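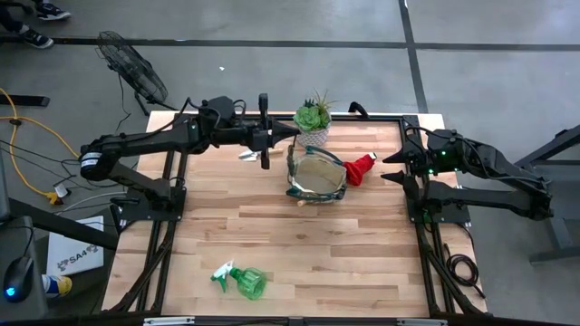
7/21/18 - Cell rules, second pass

Came in on a Saturday to get this written up while the place is quiet. Aurelia Eder asked me for one page of rules for the two-arm table that a new person could read standing up, and my first try was 12 pages (she was nice about it!). So I'm starting over, and I'm using the garden set as my test case, because that's the one everybody will be running for the Mumham work.

Floor first. I keep going on about this, I know. No cable crosses a walking path unless it's taped flat or under a cover. The yellow extension cord on the left side is my number one complaint right now, it loops all over the concrete and somebody is going to hook a toe in it. Shorter cord, or coil the slack and hang it off the frame. Same goes for loose plugs near the base of the left arm. Boxes don't lean on table legs either, so SA4 goes on the shelf.

The dark tape lines. Half of us treat them as a keep-out line and the other half as decoration. New rule: arms powered, feet outside the tape, and that includes whoever is just watching. If you need to step in to move an object, call "hold," wait for the operator to say it back, then go. Lights on the wrists don't count as a yes or a no. Ask the person.

Fan. It can stay, but point it so it doesn't blow across the table. The plant is light, the cloth is light, and I don't want to argue later over what moved what.

Objects. The trowel is the one I went back and forth on. Do we really want a silver blade lying right under a gripper at the start of a run? I say start it off to the side, blade pointing away from the operator, and cap the approach speed at 70 until we've all done it a few times. Spray bottle: plain water only, filled low, nozzle locked if it has a lock. Ceramic pot stays back from the edges.

And the goggles on the table are a prop. They're part of the set! Please don't grab them to wear, get a pair off the hook by the door and put them back there.

I went through the old Pretance checklist too, all 248 lines of it, and kept 9. Most of the rest was for a fenced cell and makes no sense here. Kustis has a good wording for the stop button check, I'll borrow that.

Still to do: e-stop test at the start of each shift, who signs? Mice and drinks on the operator desk (mice yes, drinks no). Ask Frei for wider tape. Send draft to Aurelia on Monday.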